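Product Review: The Holstead Folding Work Table

Prepared for the Gridside Shared Equipment Guide
Reviewer: Halfdan Þórarinsdóttir
Category: Furniture, folding and portable
Overall finding: Recommended, with reservations about the leg locks

The Holstead is a six-foot folding table sold to schools, offices and meeting halls. Gridside purchased two tables at the regular retail price and kept them in daily use from March through November. Holstead did not supply the tables and did not see this review before it was published.

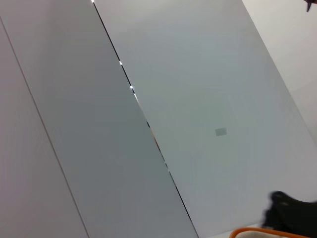
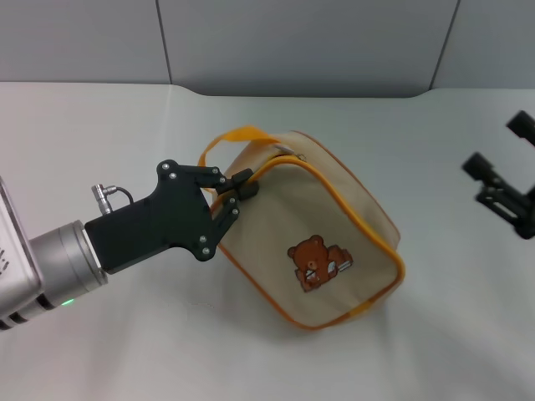 Is the Holstead suitable for a room where the furniture must be moved every day?

It is suitable where two people are available to carry it. One adult can open and close the table without help, but the weight and the length make it awkward for one person to take through a standard doorway. Sites with a single staff member on duty should consider the shorter version or the wheeled storage cart, which is sold separately.

Delivery and assembly

The tables arrived in flat cartons with cardboard corner guards. One carton had a crushed end, and the table inside it was undamaged. The only assembly required is the fitting of the rubber feet, which are packed in a bag taped to the inside of the carton. The bag is easy to overlook, and our first table was used for a morning without its feet before the bag was found. It left light scuffs on a vinyl floor, which came off with a standard floor cleaner.

The instruction sheet is a single page. Its drawings are clear, although the one for the leg lock shows the release lever on the opposite side from where it is found on the table as delivered. Holstead's customer service line confirmed that the sheet was drawn for an earlier model and that a corrected sheet could be sent by mail. It arrived nine days later.

Stability

Stability was checked on tile, on low carpet and on an uneven concrete floor. On tile and carpet the table stood firmly and showed little side-to-side movement when leaned on at the corners. On concrete it rocked until a folded card was placed under one foot. The feet do not adjust, and this is the most notable difference between the Holstead and the more expensive Marikar, which has a threaded foot on each leg.

The maker states a limit of 434 pounds, evenly spread. We did not test to that figure. We loaded one table with boxed paper to a total of 108 pounds at the center and left it overnight. No lasting sag could be measured with a straightedge in the morning.

Staff who used the table for handwriting found it comfortable. Staff who used it for sewing reported that a machine running at full speed caused a faint hum in the top, more noticeable at the middle than above the legs.

Surface and cleaning

The top was cleaned daily with mild soap and water. Ballpoint ink came off without difficulty. Permanent marker left a pale gray shadow after repeated cleaning, and a spill of beet juice that was left for one afternoon could still be made out a month later. Users who expect to serve food should cover the table. A cloth of standard banquet size fits, with an even drop on both long sides, although a smooth cloth tends to slide unless it is clipped at the ends.

The edge banding remained tight on one table. On the other it began to lift at one corner in the fifth month and was pressed back with contact cement. The repair has held.

Leg locks

Our main reservation concerns the leg locks. Each pair of legs is held open by a sliding ring, which should drop into place by its own weight. When the tables were new, the rings dropped every time. By the end of the summer, one ring had to be pushed down by hand. A ring that has not dropped is not obvious from a standing position, and the legs can then fold if the table is dragged. We advise that both rings be checked by hand whenever the table is opened, and that the table be lifted when it is moved – never pulled.

A small amount of dry lubricant improved the slow ring for several weeks. Holstead offered to replace the part under warranty, and the replacement was fitted with a screwdriver in a few minutes.

Storage

Folded, each table is slightly under 3 inches thick. The two tables stand upright in a hall closet with a strap across them. The carrying handle is molded in one piece and has comfortable rounded edges, but it is set a little off center, so that the table tips forward when it is carried by one person.

Price and comparison

Gridside paid $49 per table during a seasonal sale. At that price the Holstead compares well with the Barnimora, which costs more, weighs less and has a thinner top that flexed under the same load of paper. The Marikar is the better table for uneven floors and for heavy daily use, and its locks gave no trouble during an earlier loan period. It is also considerably heavier, and its cart will not pass through our side entrance.

Finding

The Holstead is recommended for meeting rooms, classrooms and general office use on level floors. It is not recommended for outdoor use or for sites where children will open and close the tables. Both tables remain in service at Gridside, and this entry will be revised if the replacement lock shows the same wear.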